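Filed under: Neighborhood > Remembrances & Old Haunts

Thread: Stella Bakilana, who ran the Grilleo

nic_giolla_n
Heard in March that Stella passed. She had the Grilleo lunch counter going back before I moved to the block and she was still doing the register at 76. I ate there most mornings for years and she never once let me pay for the second coffee. Does anyone know if the family is planning something? I'd love to bring a pie.

koech_oduor
So sorry to read this, Niamh. She gave me my first job, washing dishes and marking the date on the soup tubs. I was terrible at it! She'd tap the lid and say "Koech, that is not a seven." I've been thinking about her all week and doing her end-of-night wipe down on my own kitchen counter, corners first.

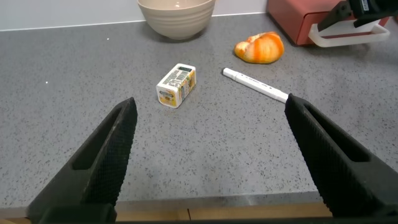
Gray speckled counter, white marker

styliani_L
Lovely, Oduor. Small correction to the first post though – Stella didn't start the Grilleo. It was her aunt's place and Stella took over in 2000, after the aunt's hip went. I waited tables for both of them. The aunt was the one with the free coffee rule. Stella fought her on it for ages and then kept it anyway.

nic_giolla_n
I stand corrected, thank you. I only knew Stella's years.

elibariki_k
I don't agree about the aunt, sorry. My mother always said it was Stella's idea, and my mother was in there with the church ladies every single morning. Anyway, her nephew told me they're having a lunch at the hall, noon, open to everybody. They think 200 people might come, so bring a dish if you can. I'm on shopping and already have stuff all over the counter. 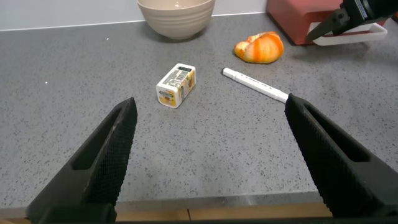
Re: food for the lunch

styliani_L
Put me down for 3 trays of rice. And Elibariki, your mother came in at nine, I was there at five with the aunt pouring! But fine, we can argue about it over the pie.

koech_oduor
I'll do the lentil soup, from memory, so be kind. Does anybody still have one of the old menus? I'd like to see how she spelled things.

elibariki_k
My sister has one with the grilled cheese crossed out. I'll ask her tonight.

Back to top | Contact the moderators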